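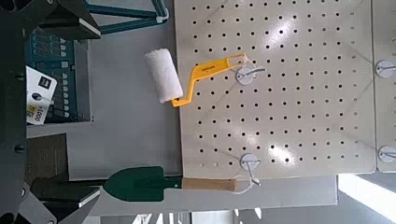
11/06/2020 – Mayrhofer interview, sound and subtitles

Second pass on the long sit-down for Skumo. Picture locked last night, Leonie says no more changes, so timecodes should hold now. Exported fresh audio, 42 min.

Lav on guest rustles every time she leans in, worst during the part about leaving the soap. Scarf on the mic. Tried the denoiser at 40 percent – voice goes tinny, backed off to half that. Still hear it on headphones, not on the TV in the corner. Leaving it.

Boom track is better than I remembered. Used it for the whole answer on her first marriage. Room tone doesnt match, so laid a bed of tone from the slate under both. Crossfades 200 ms. Shorter ones click.

Laugh at the end of part two clips. Host, not guest. Lorenz wants it kept becuase it's the only time the two of them relax. Redrew the peaks by hand, sounds ok.

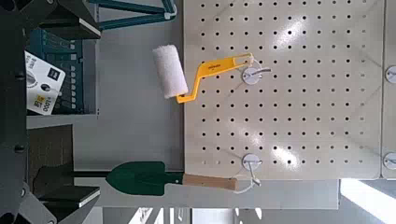 Roller and trowel, pegboard.

Subtitles: 338 lines in Philomena's first version. Good, but she has tidied up the stumbles. The guest says "I was, no, I wasn't angry" and the sub just says "I wasn't angry." That's the line every gossip page will lift. Put the stumble back. Asked Philomena to go through the other answers on the ex-husband the same way, word for word, the rest can stay tidy.

Names to check before it goes out:
– the director she calls "Uncle Jo", spelled two ways in our subs
– Trekley, the band, one L or two? Jihad has the old press kit
– name of the daughter's school. Rehema wants it bleeped AND out of the subs. Agree. Bleep is in, sub not fixed yet

Trailer: Jihad cut one that opens on the crying. She cries at the story about her dad's dog, but in the trailer it sits right after the divorce question. Not fair on her, and she'll see it. Told him. He's recutting with the laugh first, needs my repaired version of it – in the shared folder under laugh_fix2. (laugh_fix is the bad one, ignore.)

Loudness: whole show a bit hot in part three, music sting is the culprit. Pulled the sting down, measured again, passes.

Still to do
– school name out of subs
– Uvley want a music-free mix for the overseas version, need stems from Leonie
– lip sync in the last two minutes, camera B looks a frame late to me. Lorenz can't see it. Check on the big monitor
– return the borrowed headphones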